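# Mandagi table mat, white, padded: my review after some months

I bought this mat in May, for ironing and for folding cloth on top of my dining table. I live in a small apartment in Drarkport and I do not have space for a real ironing board. For many years I used an old bath towel, folded in 2, and it was never flat. My neighbor Sulastri Ngui sews at home and she told me to look for a padded mat from Mandagi, so I ordered one from their web shop. It came in four days, rolled in a paper tube.

I will try to write what is good and also what is not so good, because when I was searching I found only very short reviews with five stars and no details.

## First days

The mat comes out of the tube with a strong curl. The paper inside says to leave it flat overnight, but mine needed two nights, with heavy books on the corners. After this it stayed flat on its own. There was a light smell, like new curtains in a shop, and it went away after I kept the mat near the open window for one afternoon.

The weight is 348 grams on my kitchen scale. I mention it because the shop page does not give any weight, and I wanted to know if I can carry the mat to my sister by bus. I can, it is very light.

## Ironing

For ironing I am satisfied. I use a medium setting and a little steam. Shirts are easy, also pillow cases. With trousers I must move the cloth many times, but this is a question of size and I knew the size when I ordered.

The padding is thin compared with my sister's ironing board, which is from Skollel and much more expensive. If you press hard on a seam, you can feel the table under it. So I would not use it on a table that you love without something more below. I put a cotton blanket under the mat when I iron for a long time — then there is no problem at all.
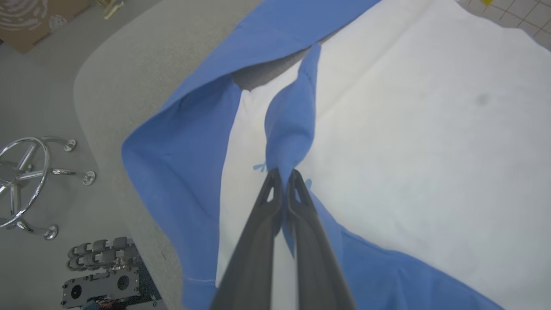
Folding is the work I do most on this mat, more than ironing. I sew simple cloths and covers and sell a few of them at the Sunday market, and they must look neat when people pick them up. On the bare table a cotton cloth slides away when you pull one corner. The padded surface is soft and holds the cloth a little, so a wide flap stays where you lay it while you lift another part into a ridge, as with the blue cloth in the photo. The white color helps too. Against blue fabric I can see very well where the edge is, and I can check the pale stitching along it without bringing the lamp closer. Loose threads are also easy to find, even tiny ones, and I pick them up with a piece of tape before I start the next cloth.

For very smooth fabrics, like lining, the grip is weaker. I tried one lining for a bag and it moved almost the same as on wood.

## Cleaning

Now comes the part I like less. White is a good color for working and a bad color for keeping. Small gray marks show immediately. The label allows only hand washing in cool water, and drying flat. I washed it two times. Most marks became lighter, but one from a pencil did not go out completely. Drying took more than a day in my bathroom.

The mat also keeps faint lines where it was creased. They do not disturb the ironing, but if you want a perfect surface, store it rolled and never folded. I folded it once for a trip and I am sorry about it.

## Compared with others

Haziq Gunawan from my sewing group has the mat from Cisolmont, and he let me try it for one week. It is thicker and feels nicer under the hand. It is also stiffer and does not roll so small, and it was too wide for my shelf. If you have a fixed place for your mat, I think the Cisolmont is better. If you must put everything away before dinner, like me, take the Mandagi.

## Who should buy it

I recommend it for small apartments and for people who fold and iron light things. For heavy coats or for many hours of ironing each week I would choose a board.

I give 4 of 5. I would give the last point if they made it in light gray also. I wrote to the shop with this question and they answered politely that they have no plan for it now.

Sunday, October 25, 2020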